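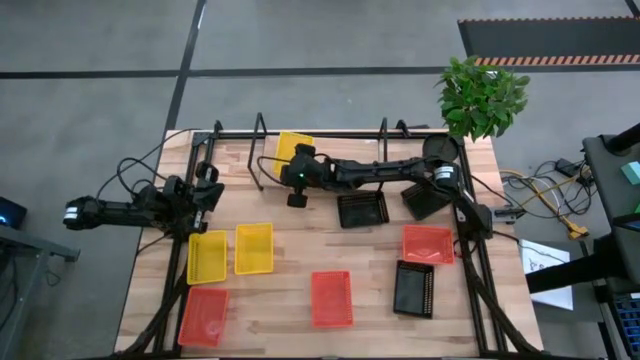
We passed 500 usable episodes on the basket task in October, and I want to write down how the collecting goes before I forget the early part.

The job is simple to say. There are baskets in three colors, spread over the table, and two arms have to sort them by color and stack them. I drive the arms by hand and everything gets recorded – joint positions, gripper commands, video. Later the learning system trains on all of it. We call the project Flavavis. The name was picked before I joined and I have stopped asking.

Most of my time goes into the layout. Early on I put the baskets down in tidy rows, and the first model we trained could only handle tidy rows. Now I drop them, turn a few, lean one against something, and start from whatever I get. I also change which color ends up near which arm. If red is always close to the right side, the model learns "right side" and the color stops mattering.

Baskets are harder than blocks. The walls are thin and full of holes, so a finger can go through a gap when I meant it to close on the rim. When that happens I back out and try again, and I keep the episode if the recovery is clean. Dorota Sikora, who trains the models, asked for those. Her view is that a model that has never seen a mistake has no idea what to do after its first one. I throw out the ones where I sit still for a while thinking, and anything where a cable snags.

The numbers so far: 1625 attempts recorded, 500 kept. That looks bad, but a lot of the rejects come from the first weeks, when I was still learning to move both arms together. These days I do 4 hours of driving at most. After that my hands get sloppy and it shows in the data.

The last trained version can pick up a single basket from most spots on the table. Stacking is weaker. It lets go too high and the top basket lands crooked – I did the same thing in my early episodes, so I know where it got that from. I'm going to pull those out, record more slow releases, and have Dorota run the training again with the new set.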